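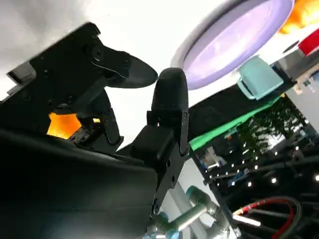
Meirion Phillips asked after the first upload whether the open day recordings could be used without the visitor audio. They can. Audio is kept in a separate folder and nothing else depends on it.

Trungate Open Day Recordings - README

Version date: 24/03/2025

Contents
Two-arm tabletop sessions recorded while visitors watched at the Trungate lab. There are 590 episodes from the morning and 701 from the afternoon. Each episode has wrist views, a head view, joint positions and a short text label.

How the day ran
Visitors came in by sign-up and picked a task from a printed sheet. An operator from Odora ran both arms by remote control. Tasks were short pick and place jobs with light household items and toys.

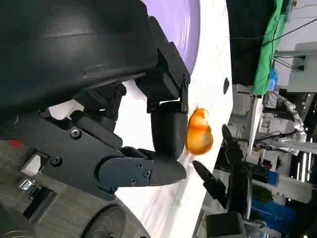
Operators changed over at noon, and the afternoon group was newer to the controls. Expect more pauses in those episodes. Failed tries were kept and are marked "fail" in labels.csv.

Folders
morning/
afternoon/
audio/
labels.csv

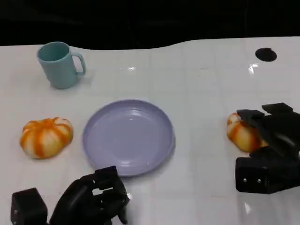 Labels were typed during the demo and checked later by one person at Guzmán. Names for objects are not fully consistent. The striped orange and cream pumpkins appear as "pumpkin", "gourd" and "squash", and where both are on the table the label does not say which one is meant - use the head view to tell them apart. The mug is sometimes "cup".

Known problems
Wrist views lag the head view slightly in the morning set. A fix is planned for April.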